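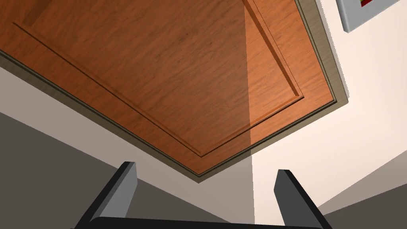 Friday, 8:40

Catalog cleanup, continuing from the Roser batch. Goal for today was to finish matching edition records for the children's fears and bedtime shelf, so that one title shows one work page with its editions listed under it. The import from Begum came in with 2394 records. Yesterday's pass merged the easy ones (same ISBN, same title, same year). What is left is the stuff with no ISBN or with one that belongs to another book.

9:15

Ran the title match again with subtitles stripped. It pulled 300 candidate pairs. Checked the first page by hand. Most are fine. Two kinds of bad match:

Large print editions being treated as separate works. Easy to fix, the format field has it.

Anthologies matching on the title of their first story. Harder. Hưng wants to use page count as a tiebreaker. Tried it: a picture book of 32 pages will not be confused with a collection five times as long, so it does the job when the page count is there. It is missing from a lot of the older Stenow records.

10:30

Excerpts. Dilani asked again why some of them start in the middle. The importer takes the first text block it finds after the title page, and in several files that block is an acknowledgments page or a sidebar. One picture book about a night light has a sales blurb for a different book as its excerpt. I have turned off automatic excerpts for anything from Begum until the block picker is fixed. Existing excerpts stay up, but I am clearing the wrong ones as I find them.

Truncation: we cut at 200 characters and add the bracketed dots. It cuts inside words. Changed it to go back to the last space. Looks better. Needs a check on the Vietnamese titles, will ask Hưng.

11:50

Subject headings. We have "Fear", "Fears", "Fear in children", "Childhood fears" and "Anxiety (juvenile)" all live. Daithí's proposal is to keep "Fear in children" for parenting and psychology books and "Fear, juvenile fiction" for stories, and redirect the rest. I agree with that. Anoma does not want to lose "Anxiety", as people search for it and the workbooks really are on that topic. Left it alone for now. The redirects for the other four are written and not switched on.

Note to self: the redirect table is case sensitive. Lost twenty minutes to this in July and again this morning.

1:45 pm

Back from lunch. Edition numbering. The line at the top of a work page says "4 edition of", which should be "4 editions of". The plural function is only called on the search results page. Small fix, Jahangir has it. He also found that the count includes deleted records, so some works claim an edition that no one can open. Rebuilt the counts on the test copy and 86 works changed. I spot checked ten and the new number was right in nine. The tenth has a reissue under a changed title, which is a merge problem and not a count problem.

3:20

Skidow sent their author file. Dates in three different formats, and surname first in only part of it. Wrote a short script to sort them into two piles. Almost all of the second pile is illustrators credited as authors. Have not loaded any of it.

4:35

State of things:
Title match done for pairs with page counts. The others are in the review queue under my name.
Excerpt cutoff changed on test only.
Redirects waiting on Anoma and Daithí.
Counts rebuilt on test, Jahangir to run it on the live copy after the nightly backup.
Skidow file parked. Ask them for the illustrator codes.

Still open: what to do with audiobooks that list the narrator in the author field. Dilani has a list.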